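Short Fiction / Reader Submissions

July 13, 2023
By Hayley Holroyd

The Key to 2408

Indira Poojary had been the night clerk at the Nevlow for two winters when the man from 2408 stopped coming down for his mail.

The Nevlow had twenty-four floors and had been a hotel until the owners gave up on tourists and rented the rooms by the month. The desk stayed, and so did the wall of pigeonholes behind it, with brass numbers on the lower rows and paper ones above where the brass had been stolen. Mr. Cifuentes had a paper number. Every night at ten he came down in a cardigan and street shoes, looked into his slot before she could reach for it, and said, "Well, there's always tomorrow." Then he rode back up.

He did get mail now and then. He got the electric bill, a catalog of seeds, and once a postcard of a harbor with nothing written on it but the address. He read the back of the postcard for a long time anyway.

In January he missed a night. Indira noticed it at ten-twenty and thought he had a cold. The next night he missed again, and there was an envelope in his slot, a real one, with handwriting. The return address was in Plimwood, a town she knew only from the board at the bus station.

She called his room. It rang until she got tired of hearing it.

The rule at the Nevlow was that you did not go into a room without the day manager, and the day manager did not answer his phone after nine. Indira put the little clock sign on the desk, took the passkey and the envelope, and went up. The elevator stopped at eleven for no reason, as it always did, and opened on a dark hall and closed again.

She knocked. She said his name and then her own.

"It's open," he said.

He was sitting on the bed in his coat with a suitcase next to him. The room was very clean. The seed catalogs were stacked on the windowsill and the curtains were tied back so the whole city showed, or the part of it that had lights on.

"I thought you were sick," she said.

"No. I've been packed since yesterday." He looked at the suitcase. "I was going to take the bus. I got as far as the coat."

She held out the envelope. He didn't take it, so she put it on the blanket near his hand.

"That's my sister," he said. "I wrote to tell her I was coming. I told her she didn't need to answer. She wasn't supposed to answer."

"Maybe it's good."

"We haven't talked in a long time. There was a house. I sold it when I shouldn't have. She was owed nine thousand and I sent her 900, and I told her the rest was coming." He rubbed his knee. "Balalano Street. It had a pear tree."

Indira didn't know what to say about the pear tree. She asked if he had eaten. He had crackers, he said. She told him there was soup downstairs in her thermos, more than she wanted, and that the desk had been empty for ten minutes and she could lose her job over it. That got him up. He left the suitcase and brought the letter.

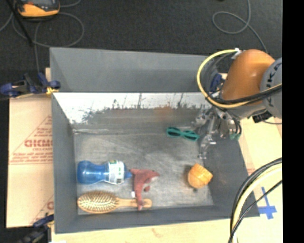
He ate behind the desk, on the stool, with the letter unopened by the telephone. To fill the quiet he told her about the work he had done before he retired, thirty years at a sorting plant outside the city, where whatever people threw away came to him sooner or later. He said you stopped seeing trash after the first year and saw only what a thing was. He might look down into a gray bin, the bottom all scuffed and streaked, and find a blue bottle on its side with the label still on it, and he'd think that somebody had picked it off a shelf once. He had brought home a few things he shouldn't have. His sister used to line them up on the kitchen sill – the colored ones, where the sun came in.

"Did she keep them?" Indira asked.

"I never asked."

A couple from the sixth floor came in stamping their feet and wanted to know about the heat. Indira wrote it in the book. When she turned around he had the envelope open and was holding the page at arm's length, because his glasses were upstairs.

"Would you?" he said.

It was a short letter. His sister said the bus got in at 2 and that she would be at the station, but that she didn't drive on ice, so if there was ice he would have to wait for the neighbor. She said the spare room was cold and he should bring a sweater. She didn't mention the money or the house. Indira read it in an even voice and then, when he asked, read it again.

"What's the date on it?" he said.

She told him. He worked it out with his lips moving.

"So she went today," he said. "She stood there today."

"There's a bus in the morning. The first one's at six."

He folded the letter along its own creases and put it in the pocket of his coat. He asked whether the telephone on the desk could call Plimwood, and she said it could, and pushed it across to him, and went to see about the heat on six.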